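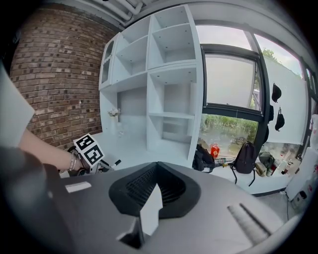 Fermented Foods and Everyday Digestion: What We Tried and What We Found
Nutrition and Wellbeing module, project report
August 2026

We picked fermented foods because all of us had been told to eat more of them and none of us could say why. Kefir, sauerkraut, kimchi, live yogurt: they get recommended everywhere now, and after reading up on them we wanted to make some, eat them every day and keep a proper diary. It was a lot more fun than we expected a nutrition project to be!

Our question was simple. If a student who doesn't normally eat fermented food adds a small portion to one meal a day, do they notice any change in bloating, regularity or how comfortable they feel after eating?

How we set it up

There were four of us and the project ran for four weeks. The first two weeks were our normal diets with nothing added, so we had something to compare against. For the rest we each added one portion a day with lunch or dinner. Two of us ate sauerkraut and the other two drank kefir.

The sauerkraut was homemade, from plain white cabbage and salt, using the method in the Kneževič booklet we had used for our pickling practical back in February. You shred the cabbage, rub in the salt until it gives up its liquid, pack it down hard and keep it under the brine. We started the jars early so they'd be sour enough in time (the smell in the shared kitchen was impressive). The kefir was the plain unsweetened kind from Wivetti, the little grocery in Plorkesthorpe, and we kept it in the fridge the whole time.

Every evening each of us filled in a diary page: what we ate, when we ate it, a comfort score after each meal, and a line for anything odd like a late night or a stressful day. That last line ended up being really useful.

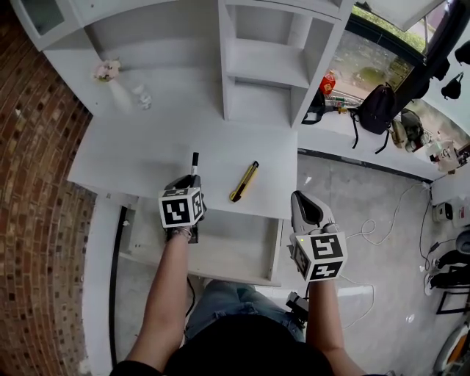 What we noticed

The first few days of adding fermented food were the worst days in the whole diary for bloating, for the kefir drinkers especially. We had read that this can happen when you change your diet suddenly, so we cut the portions in half for a few days and built back up. After that the scores settled.

By the end, three diaries showed slightly better comfort scores than in the normal diet weeks. One showed no difference at all. Both sauerkraut eaters said they looked forward to it, and one now puts it on everything, including scrambled eggs.

Sleep showed up more clearly than food did. The low scores nearly all came after short nights or skipped breakfasts, in both halves of the project.

Problems with our method

We knew what we were eating, so we may have scored ourselves kindly. The group was tiny. Eating sauerkraut also meant eating extra cabbage, so any benefit could have come from the fiber. And we all started having more regular meals once we had a diary to fill in, which muddies things further.

If we did it again

We'd ask the Cesine study group to join in so there were more diaries, and we'd add people eating fresh cabbage or drinking ordinary milk as a comparison. We'd start with tiny portions from day one. We would also write down sleep as a number of hours, because "bad night" meant something different to each of us.

Related projects
Does breakfast change how we feel by mid-morning?
Fiber on a student budget
Cutting back on afternoon coffee
Herbal teas and winding down before bed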